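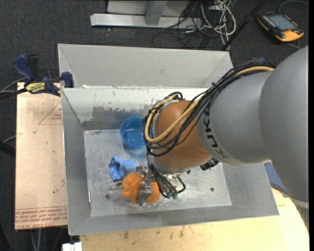 Foto: archivo Cedwood / Wurnach

17 de enero de 2020. Cuaderno del taller de documentación, mesa del fondo

Sigo con el informe sobre libertad de culto para la sesión de marzo. Ayer lo dejé convencido de que el borrador estaba casi terminado, y esta mañana lo he abierto y me ha parecido escrito por alguien que cobra por subordinada. Primera tarea del día: partir frases.

Estado de las fichas. Tenemos 177 testimonios en la base, todos sobre el mismo asunto, el registro obligatorio de las comunidades pequeñas que se reúnen en locales alquilados. De esos, 23 siguen sin fecha. No digo sin fecha exacta, digo sin fecha ninguna: «hace tiempo», «cuando lo de la lluvia», «el año de la boda de mi hermana». Conmovedor y perfectamente inútil para un anexo. Los he pasado a una hoja aparte, color amarillo, y no entran en ninguna tabla hasta que alguien vuelva a llamar. Ese alguien voy a ser yo, me temo.

Problema del vocabulario, otra vez. El formulario viejo pregunta por la «confesión» del declarante y ofrece seis casillas. La gente hizo lo que hace siempre con seis casillas: escribir al lado. Me he encontrado «cristiano, normal», «de los del bajo de la ferretería» y un «depende de quién pregunte» que es la respuesta más informada de toda la base. Propongo campo libre y codificar después a mano. La oficina de Wasilewska prefiere lista cerrada para poder cruzar los datos con los suyos. Entiendo el motivo y no me gusta. Apuntado para la llamada del lunes, con la advertencia de que si ganan ellos, al menos metemos la casilla «otra» con espacio de verdad y no esa rayita de tres letras.

Traducción. La glosa de la norma local de Zeltovmont la teníamos por buena y no lo es. Donde el texto original habla de «avisar» a la autoridad, nuestra versión decía «solicitar permiso». Diferencia pequeña si uno no tiene que abrir la puerta el domingo. Llevamos dos versiones del informe quejándonos de una autorización previa que la norma no exige; lo que exige es una notificación, que luego en la ventanilla tratan como si fuera una solicitud. La queja sigue en pie, pero hay que contarla bien: el texto pide una cosa y la práctica, otra. Corregido en el apartado dos y en las notas. Falta el resumen, que es lo único que se va a leer alguien.

Comprobación cruzada de multas. Hice la prueba que quedó pendiente: coger los testimonios que mencionan sanción y buscar en cada expediente un papel que la acredite. Seis lo tienen completo, con resolución, importe y sello. El resto cuenta la multa de memoria, o guarda el sobre y ha perdido la carta, o la carta la tiene el propietario del local, que ya no coge el teléfono. Así que en el informe irán separados los casos documentados y los relatados, y no se suman. Ya sé que la suma quedaba mejor en el gráfico. Precisamente por eso la había hecho yo en noviembre, y la quito yo también, con la debida discreción.

Sobre el tono. El párrafo de apertura decía que la conciencia es «un santuario inviolable». Lo he leído en voz alta y me ha dado vergüenza. Queda así, provisional:

«Las comunidades entrevistadas pueden reunirse. Lo hacen pendientes de un trámite cuyo resultado no conocen de antemano, y algunas han dejado de hacerlo».

Seco, comprobable, y cabe en el minuto y medio que nos dan para hablar. Si alguien quiere el santuario, está guardado en la carpeta de descartes, junto a las dos metáforas del faro.

Anonimato. Recordatorio para quien use la base después de mí: quitar el nombre no basta. En un pueblo con una sola panadería, «panadera, 58 años, conversa» es un nombre y dos apellidos. He cambiado oficios por sectores y edades por tramos en todo el bloque norte. El bloque sur está sin tocar. No compartir la hoja sur fuera de esta mesa, ni siquiera «para que le echen un vistazo».

Varios. La impresora ha vuelto a comerse las páginas pares, con lo que la versión en papel que circula defiende la mitad de nuestros argumentos, y curiosamente se entiende mejor. La reunión interreligiosa de la tarde se retrasó porque coincidían dos horarios de oración y una reunión de vecinos; ganó la reunión de vecinos.

Pendiente:
Llamar por las fichas amarillas, empezando por las que tienen teléfono fijo.
Resumen con «notificación» en lugar de «permiso».
Bloque sur, anonimizar.
Pedir a Zeltovmont copia del modelo de aviso que dan en ventanilla.
Lista cerrada o campo libre: llevar ejemplos impresos a la llamada, páginas pares incluidas.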